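Stundetance wants kitchen robots on next year's budget

4 January 2026

Stundetance, which runs meal service at 21 assisted-living homes, plans to ask its board for money to buy mobile robot arms for its shared kitchens. The request covers Stoltero units at $1,979 a month each, on a lease that can't be broken in the first year.

The case for the purchase rests mostly on simulation. Supplier Koltodico ran 224 trials in a virtual kitchen and dining room in October and counted 216 as completed. It has not said what "completed" means, or how many trials a person had to restart.

"I'd like to see one clear a table in a real building before we sign anything," said Fraser MacRitchie, who handles equipment purchasing for the homes. He noted that the quote leaves out installation, repairs and staff training — the items that sank the company's Rennie cart program.

Hamisi Mussa, Koltodico's project lead, said virtual trials are a cheap way to find problems early and that a site test could follow "once there's a commitment." That puts the spending ahead of the proof. No site has been picked, and the supplier would not say whether the lease price holds if the test goes badly. 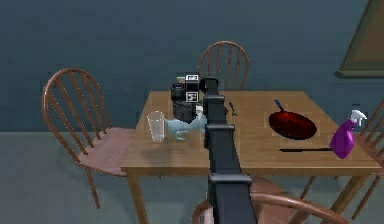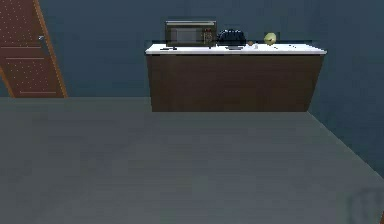
Computer-rendered views from the simulated home: the dining table (first) and the kitchen counter (second).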